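# Pornik Red Carpet Captions

Pornik is a collection of short texts about celebrity events: premieres, award parties, charity dinners and shop openings. Each text is paired with labels for the clothes which are mentioned in it. We made it at Gisgate for training small models that find fashion words in entertainment news.

## Contents

The current version has 3,262 captions in English. Of these, 1,725 mention at least one piece of clothing, and 700 are kept apart as the test part. The files are `train.tsv`, `test.tsv` and `labels.txt`.

Every line has 3 columns: caption, event type, clothing labels. If there are more labels, they are separated with a semicolon. The names of the guests were replaced with the tag `PERSON` before labeling.

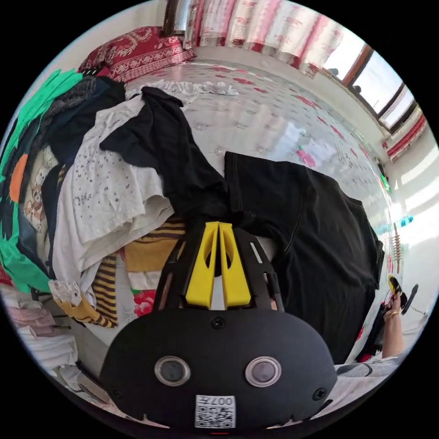
*Black T-shirt on a flowered sheet. Label: `tshirt`*

## Labeling rules

- Label only what the text says. "She looked stunning in red" gets the color label but no `dress`.
- Jewelry and bags go under `accessory`.
- "Suit" and "tuxedo" are separate labels. In the December version they were still together, so please do not mix the two versions.

## Known problems

Award parties are too frequent compared with the other events. Sports galas are almost missing. Some captions repeat the same agency sentence with a small change, and we did not remove all of them.

## Use

Free for research and teaching. For other use, please write to Gisgate first.

Related items

Longo Interview Headlines
Clakitz Event Names List
Pornik label guide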